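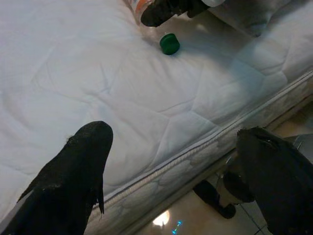 *White quilted mattress with a wave-shaped stitched pattern.*

# Stunar publishes "Said Twice", our report on the interpreters left behind

**For immediate release, 2020-04-24**

Hello, it's Nélida Mansilla, editor at Stunar. I usually write these things in the third person and quote myself, which always feels daft, so this time I'm just going to tell you what we've got.

Today we're publishing *Said Twice*, a report on what became of local interpreters who worked alongside foreign troops and then tried to get visas once the troops went home. It's free, it's on our website, and it took us two years. I'm very proud of it and very glad to have it off my kitchen table!

We spoke to 18 former interpreters, most of them more than once, and ended up with nearly 40 hours of recordings. Nizar Kanaan did the bulk of the interviewing. He worked as an interpreter himself before he came to us, and I think it shows on every page — people told him things they'd never have told me. He also checked every translated quotation against the tape, then sent a few of them back to me with quite stern notes in the margin. He was right about all but one and we're still arguing over that one.

What comes through is how much of this went wrong in the paperwork. People were asked for letters from commanding officers whose surnames they'd never been told. One man had a reference signed by a captain and was asked, eleven months later, for the same reference from the same captain on a newer form. A woman who'd worked on checkpoints was told her job title didn't appear on the list of eligible jobs, though the people who wrote the list had given her the title. Several applied through a contractor's office that had shut by the time anybody read the file.

I know foreign policy reports can be heavy going, so we've tried to keep this one short. The main text is 24 pages. Marcelino Lins cut it down from something far longer (I did sulk a bit) and wrote the timeline at the back, so that you can follow one application from the first form to the final letter without needing to know any of the jargon.

We're asking for a handful of things, and none of them needs a new law. We'd like one named office to hold employment records for locally hired staff, including those taken on by contractors. We'd like refusals to give the actual reason in plain words, in a language the applicant reads. And we'd like somebody to reopen the cases turned down only over a missing letter.

Here's Nizar, who has asked for a proper quote and deserves one:

"People kept saying to me, I gave them my real name on the first day. They wanted me to understand that they'd done their part. I hope anyone reading this in a ministry will start with chapter three and read it slowly."
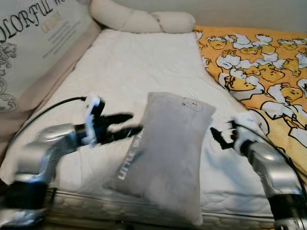
*Grey "Little Bear" pillow on a white quilted mattress.*

Sebastián Echeverría, who chairs our board, adds:

"Governments of every colour have made promises to these men and women. I'd like to see the promises put in one place with a date next to each. We've made a start on that in the appendix, and I'd be delighted if an official body took the job off our hands."

A word on names. Everyone interviewed chose how they'd appear, and most picked a first name that isn't theirs. Please don't ask us to put you in touch with "Yusra" or "the man from the bridge" directly. We'll pass on a message if you send us one, and then it's up to them. Two people are happy to speak to reporters by phone, one in English and one in Arabic, and Nizar can sit in on the Arabic call if that helps.

We'll be holding an online discussion of the report with questions from readers, and Tadeo Retamal is looking after the list. It'll be recorded for anyone who can't make it. A follow-up on the contractors is planned for August — I've learnt not to promise which end of August.

The printing was paid for by readers' subscriptions. We took no money from any government or defence firm for the work.

**Notes for editors**

- *Said Twice* is written by Nizar Kanaan and Marcelino Lins and edited by Nélida Mansilla.
- Extracts of up to a page may be reprinted with a credit to Stunar. For anything longer, please ask.
- Audio clips are available on request, with the speakers' voices altered where they've asked for that.
- Stunar is a small independent publisher covering foreign affairs and the people caught up in them.

**Press contact:** Tadeo Retamal, Stunar press desk. If he's on the other line, leave a message and I'll ring you back myself.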